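Hosstead Furnished Lettings: Storage and Linen Refit
Progress report, second period, to the Flendach fund
Prepared by Nadiia Kushnir, project lead

Status

The refit covers the bedroom storage in 14 furnished units at the Rastthorpe site. Ten are complete as of the end of February. The remaining four are scheduled for the next period and depend on delivery of shelf supports, which the supplier has moved back once. No change to the approved budget is requested.

Scope, as a reminder: existing wardrobes are kept. Each one is emptied, cleaned, checked for loose joints and given a fixed shelf layout, so that linen, towels and small appliances go back to the same place after every stay. Replacement of wardrobes was ruled out in the original application on grounds of cost, and the condition survey has not changed that view.

Work carried out

Shelves were checked for level and for movement at the supports. Where a shelf rocked, the support was reset and the old screw hole filled. Two units had shelves cut short of the side wall by an earlier repair; these were left in place with an added support at the back. Doors that rubbed were rehung. Interior surfaces were wiped with a damp cloth and left open overnight before anything was put back.

The shelf layout was settled after a trial in the first few units. Appliances and other hard items go on the upper shelf. Towels go in the compartment directly below. The first version had towels on top, and housekeeping staff reported that shorter members of the team were pulling the whole stack down to get at one item. Reversing the order removed that complaint. It also means the towel compartment can be checked from the doorway during a room inspection.

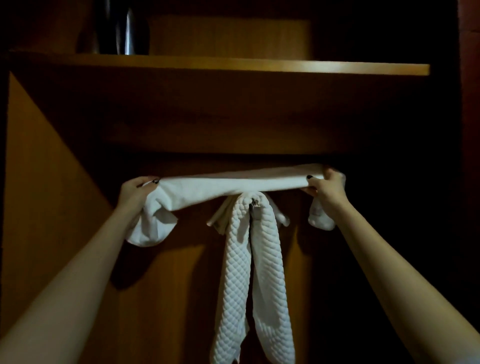
Towels and linen

White towel held out level just under the shelf, arms stretched out. The measure of interest at this point is the clearance between the towel and the wood above it. A folded stack needs enough room for a flat hand on top, or the upper towel catches on the way in and the fold opens. The working rule is now a hand's width of free space above the stack. It is written on the layout card issued to each unit.

A total of 138 towels have been sorted, counted and assigned to the completed units. Worn items were withdrawn and cut down for cleaning use. Quilted towels take up more height per item than flat-woven ones and are stacked separately, with the folded edge facing out. Mixed stacks leaned during the trial and had to be redone at most changeovers.

Bed linen is not yet included. It is stored in the shared linen room on the Zoëga corridor and will be handled once the last wardrobes are finished. A stock list exists but does not separate single and double sheets, so a recount will be needed.

Issues

Lighting inside the wardrobes is poor. In the deeper ones, one side of the interior stays dark even with the doors fully open, and items pushed to that side are missed at inspection. Stick-on lamps were considered and set aside because of battery changes. The present measure is to keep stacks toward the lighter side. A pale shelf liner will be tested in one of the remaining units, paid for from the existing materials line.

Changeover time rose slightly in the first weeks while staff learned the layout. Housekeeping reports that it has since returned to the earlier level. No timed record was kept, and one will be started for the next report.

Next period

Fit supports and complete the last four units. Test the shelf liner. Recount the bed linen and correct the stock list. Replace layout cards that have curled with laminated copies.

Receipts for supports, filler, hinges and cleaning materials are attached separately under the Hosstead cost code.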